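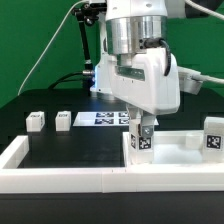

Havdale Bench Guide · Issue 7 · page 212

Section 5: Putting away, first exercise

5.1 What you are setting up

The putting-away exercise asks the arm to pick up small marked cubes from the table top and set them down in the tray. It is the nearest thing in this guide to a household chore, and you will be asked by visitors whether it means the arm can clear a kitchen table. It can't. Please read 5.6 before you let anyone film it.

The steps assume that the arm has been bolted down and wired as in Section 3 and that you have passed the stop test in Section 4. If you skipped the stop test, go back and do it. The supplier's leaflet calls it optional. We don't.

5.2 Laying out the table

1. Clear the table of everything that isn't part of the exercise. Tape, pens and hex keys are the usual leftovers. The arm has no notion of a hex key and will drive a finger into one.

2. Wipe the black surface with a dry cloth. A glossy patch under a bright lamp can show up in the camera as a pale shape, and the Harnex software has been known to take a pale shape for a cube.

3. Fit the open frame and the tray side by side along the front of the table, frame to the left, tray to the right. Push them together until you feel them meet. A thin seam is fine. If you can get a fingernail into it, take them apart and look for grit.

4. Lay the marker sheet flat on the table behind the rails. It must lie flat over its whole area. A curled corner will throw the position out, and you will spend the afternoon blaming the gripper.

5. Set out the cubes behind the rails, with space around each one for both gripper fingers. Keep them off the marker sheet.

6. Turn the cubes so that at least one printed face can be seen by a camera. They needn't be square to the table edge. A small twist is worth including early on, as a perfectly straight row flatters the machine.

Note: Use only cubes with clean, sharp printing. A smudged marker is a missing marker as far as the software is concerned. Don't touch up a marker with a felt pen.

Caution: Don't move the frame, the tray or the sheet once you have started 5.3. If one of them is knocked, even slightly, begin 5.3 again. Nudging it back by eye doesn't work, however good your eye is.

5.3 Teaching the arm where things are

1. Switch on at the wall, then at the controller. Wait for the ready message on the controller screen. Go by the screen and ignore any coloured light at the foot of the arm, which means different things on different versions.

2. Stand back from the table and run Find Sheet. The arm will move above the table and stop. If it stops anywhere that isn't over the sheet, press Stop and check the cables at the camera end.

3. Run Find Tray. You will be asked to jog the gripper to the corners of the tray, one after another. Use the slow setting. The walls of the tray are stiff and the fingers will lose.

4. Run Find Cubes. Compare the list on the screen with what is on the table. If they disagree, believe the table.

5. Save the layout under a name that someone else could understand. "new2final" has been used.

Caution: The cables are part of the moving machine. Before every session, take the arm slowly through its whole reach with one hand on the stop button and watch the cable slack. A cable that drapes nicely with the arm at rest may be tight as a string when the wrist turns.

Note: Section 5 is written for a single arm working alone. If two arms share a table, read Section 9 first and set the no-go zones for both. The software will not stop them meeting in the middle unless you have told it where the middle is.

5.4 The first run

1. Set the speed to the lowest step. Leave it there for the whole of the first day.

2. Choose one cube. Run Pick, and let the fingers close on it. Look at the contact from the side. The fingers should hold the cube by opposite faces, with the bottom of the cube level.

3. If the cube hangs at a slant, open the gripper with your other hand under the cube and start again. Don't carry on in the hope that it will straighten out over the tray. It will catch on the wall.

4. Run Place. The cube should pass over the tray wall with clear air beneath it and come down inside. Lowering is the part to watch: a height error too small to see at the pick will show up here as a hard bump or as a drop.

5. Check where the cube has ended up. In a corner is acceptable. Leaning on the wall isn't, whatever the log says.

6. Repeat with the other cubes, one at a time. Only use Run All when each cube has been placed on its own without help.

Caution: Keep hands and sleeves away from the tray while the arm is lowering. The force limit cuts in after contact, and your knuckle will be the contact.

5.5 When it goes wrong

The gripper closes on nothing. The cube list is out of date. Someone has moved a cube since Find Cubes was run. Run it again.

The gripper comes down on top of a cube. Height error. Check that the marker sheet is flat, then run Find Sheet again. If the error stays, go back to the wrist settings in Section 3.

The cube turns between the fingers. Grip force too low, or the fingertips are dusty. Clean them before you raise the force. Raising the force first hides the dust and marks the cube.

The log says Placed and the cube is on the table. The software reports a place when the fingers have opened at the right spot. It doesn't look to see whether there was anything in them. We have asked for this to be changed and had a polite answer.

The arm stops with no message. Switch off, wait, switch on and start at 5.3. We know this is a poor instruction and have nothing better.

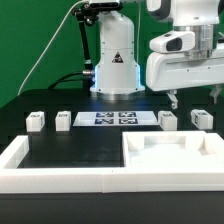 Words: Gunvor Myklebust, Havdale. Checked at the bench by Esperanza Arrieta. Revised 3 October 2026.

5.6 What the exercise does and doesn't show

I was asked to write a page that trainers could hand to visitors, and to keep it encouraging. I have kept it accurate, and readers can find their own encouragement.

Look at what the machine is given. The cubes are small, white, firm and all of a kind. They sit in a row on a bare black top. Each has a pattern printed on it for the benefit of a camera, and more patterns lie flat on the table between them. There is a plain green wall behind. The tray doesn't move, has no lid, and is in easy reach. I can't think of a room in my house that has been prepared for me with anything like that care.

Now take the chore it is meant to stand for, which is clearing up after tea. The spoons are under the newspaper. One mug has a drop left in it. The butter has to go somewhere cold and the crumbs have to go nowhere in particular, as long as they go. Nothing carries a marker, and if you stuck markers on it all you would have done more work than the clearing up.

People at trade days tell me the markers are scaffolding and will come off. They may be right. The Lerkau bench next door runs the same exercise with plain cubes, and on a good day it gets them into the tray. On a bad day it needs a person to stand there, and that person could have put the cubes away and gone to lunch. I would like to see the bad days in the brochure.

The usual figure in the sales talk is 1000 picks without a fault. When you are shown such a figure, ask these things and write down the answers:

- Who put the cubes back on the table between runs?
- Was the layout changed, and by whom?
- Did a cube that was dropped and picked up by hand count as a fault?
- Was the lamp moved, or the blind, or anything at all?
- What speed was it run at?

The first question is the one that tends to quieten the room. Resetting the table is a chore as well, and in every demonstration I have attended it was done by a human being, quickly, while talking.

Esperanza disagrees with me on some of this and has asked for her view to go in. She thinks shop-floor work is a fairer test than housework, as a shop floor can be arranged to suit the machine: same part, same tray, same spot, all shift. For that sort of job she would put the arm to work now, provided the guarding is right and someone on the shift knows Section 4 by heart. I accept that. My quarrel is with the word "household" on the front of the software box.

Note for trainers: don't let a trainee go home thinking the exercise is pointless. Someone who has set it up, watched a cube catch the tray wall, and traced the fault to a curled corner of the marker sheet has learned how these machines fail. We have found no quicker way to teach it.

5.7 Shutting down

1. Send the arm to Rest. Don't switch off with a cube in the gripper.

2. Switch off at the controller, then at the wall.

3. Take the cubes out of the tray by hand and put them in their box.

4. Cover the marker sheet. Sunlight fades the print.

5. Enter the session in the bench book, including any stop without a message. Leave the March column blank; it belongs to the yearly check.

Continue to Section 6, Stacking, only when Run All has finished cleanly in three sessions with the layout changed each time by someone other than the operator.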